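# The Long Second Life of the Office Computer

The building in Prukenside used to be a carpet warehouse, and the loading doors still stick in wet weather. Vans back up to them from seven in the morning. What comes off the vans is mostly beige, gray and black: desktop computers from insurance offices, school districts, dental practices and county records rooms, strapped to pallets and wrapped in plastic film.

Kendero has been buying this stuff for 31 years. The company started in a two-car garage, selling used monitors to small businesses. It now takes in 2000 machines in a normal month and more in July, when school budgets turn over and whole computer labs get emptied at once. It also has the smell of every place like it, which is warm dust and cardboard.

Most people think of an old computer as garbage with a plug on it. The trade sees it differently. An office desktop spends its working life under a desk in an air-conditioned room, running a word processor and a web browser. It gets replaced because a lease ended, or because the new accounting software asks for more memory than it has. When it reaches a place like Kendero, there is often nothing wrong with it.

The first job on the floor is sorting. A worker reads the model number, looks at the case for damage, and puts the machine on one of three carts. The first cart is for computers that can be cleaned up and sold whole. The second is for parts. The third is for scrap, and it fills faster than anyone would like.

Age matters less than you might expect. Ten-year-old desktops from the big business lines sell steadily, partly for the reason that they were built to be repaired. The side panel comes off without much trouble. The drives slide out. Replacement power supplies are easy to find used. A newer machine with its memory soldered to the board may look nicer on a desk, but if one chip goes bad the whole board goes with it.
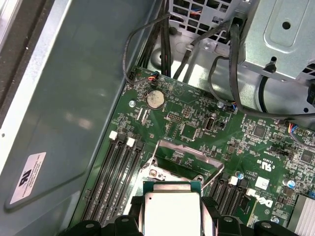 Data comes next, and it takes up more of the day than anything else. Every drive that enters the building is logged against the customer it came from. Drives that will be reused are erased and checked. Drives that fail the check are shredded, and the customer gets a certificate listing the serial numbers. Hospitals and law firms often ask for everything to be shredded no matter what condition it is in. The staff find this a little painful to watch, but the customer pays for the service and the customer decides.

After that comes cleaning. Anyone who has opened a computer from a house with two cats knows what this means. Office machines are better, though a unit from a print shop will be full of paper lint, and anything from a garage or a body shop has a sticky film that compressed air won't move. Those get brushed by hand. Stickers are the other nuisance. Asset tags are made to stay on, and they do. The shop goes through a lot of plastic scrapers and citrus solvent.

Testing runs overnight. The machines sit on wire shelves and work through the same set of checks for memory, storage, ports and heat. By morning most have passed. A few have shut themselves off, usually from a tired power supply or thermal paste that has dried to chalk. Both are cheap fixes. A bad motherboard usually means the second cart.

The buyers are a mixed group. Some are small firms that need four desktops for a front office and don't want to pay new prices. Some are parents. A good number are hobbyists who want a quiet box to store family photos or run a home server. Zeltent, a store across the river that sells nothing but refurbished equipment, takes several pallets a month and puts its own warranty on them. Its shelves are lined up by price, lowest at the door, and the cheapest desktop costs less than a decent pair of shoes.

The scrap cart goes to Dzene, a recycler out past the rail yard. Steel cases are baled and sold by weight. Aluminum heat sinks go in one bin, copper in another. Circuit boards are worth the most, and they are packed in large cardboard boxes and shipped to a smelter that can recover the gold and silver in them. Plastic is the problem. Prices for mixed plastic have been poor for years, and some months Dzene pays to have it taken away.

The money in all this is thin. A used desktop might bring in 3 percent of what it cost new once freight, labor and storage are paid. The business works on volume and on not handling anything more often than necessary. When the price of steel drops, the scrap side barely covers its own fuel. When a large company decides to hang on to its computers for an extra year, the vans come back half empty.

That has been happening more lately. Companies that once replaced their desktops every three years now keep them for five or six. It is good news for the landfill and bad news for the loading dock, and Kendero has answered by taking on repair work for the same offices it used to buy from. A bench at the back of the building that once held printers is now set up for it.

If you have an old computer in a closet, the advice from the floor is simple. Copy off what you want to keep. Find the power cord and tape it to the case. Don't pull the drive out with pliers. And bring it in while it is still worth something to somebody - a desktop loses value every month it sits under the winter coats. Drop-offs at the Prukenside building are taken at the side door until 4 in the afternoon.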